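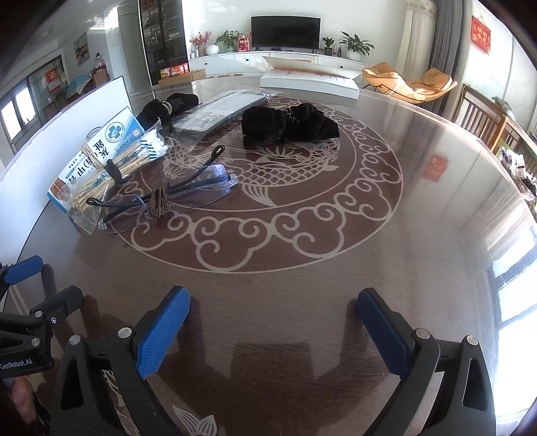

Koi and cloud pattern on the glass tabletop

Posted in: Cast Lists > Credits and Billing

Subject: Re: Guest star vs. special guest star in Faltholm

Branislav Vlček wrote:

> I have been going through the Faltholm cast pages and the billing
> column makes no sense to me. The same actress is "guest star" in one
> episode, "special guest star" in the next and "with" in the season
> closer, and she plays the same part in all three. Is this a mistake
> in the list or did the show really do that? If it is a mistake I can
> fix it, I have the whole run on disc. I would just make them all
> "guest" and be done.

Please don't merge them yet. The show really did that, and the column is meant to record what was on the screen.

Billing on a series like this was set by contract, one deal at a time. "Guest star" was the default on Faltholm for any speaking part hired by the episode. "Special guest star" was a separate line that an agent could ask for, and it could be granted for one episode and dropped for the next. It says nothing about the size of the part. "With" and "and" are positions in the main titles, so a performer who has one of those for an episode has moved out of the guest card completely for that episode.

The full run is 103 episodes over seven seasons. The opening titles were recut at the start of each season and again partway through season four, when two of the leads left. If you work from the discs, check which set of titles you have. The Prodosent release used the season one titles on every episode of seasons one and two, and I have found at least one case where a name was lost because of it. The broadcast copies are better for this, where we have them.

There is also the matter of end credits. The list was started from end credits only, and whoever typed season three took the order as billing order. It is alphabetical there. That accounts for most of the entries that look wrong to me, as opposed to the ones that only look odd.

My suggestion for how to handle it, episode by episode:

1. Enter the opening credit exactly as shown, including "special" and including any "as" with a character name. Keep the show's capital letters out of it. We use plain title case.

2. Put the end credit in the second column, even when it repeats the first. A blank there should mean that we have not checked, and at present it means three different things.
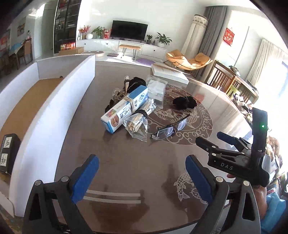
3. If a name is spelled two ways, keep both and link them to one person. Šimek is the usual trouble. The titles dropped the mark over the S until season five, and the list now has two people with four parts between them. They are the same man. His credits on Rirura are spelled correctly throughout and can be used as the main entry.

4. Mark uncredited parts with a "u" and name the source. A fan page is not a source. A call sheet or a printed cast list from the press kit is fine.

5. Leave the character column alone for now. I have changes to it that are not uploaded.

I have done season one and the first half of season two this way. It goes faster than I thought – most episodes have only one guest card. The whole list has 700 lines, of which 200 are the regulars and can be filled by copying down, apart from the episodes they sat out.

Branislav, if you can take seasons five to seven from your discs, I will do the rest. Send the file as plain text with tabs. The last one came through as a spreadsheet and lost every accent in it, yours included.

One open question for the list: does anyone have the broadcast version of the season four opener? The disc fades out before the last title card, and I would like to know who had the "and".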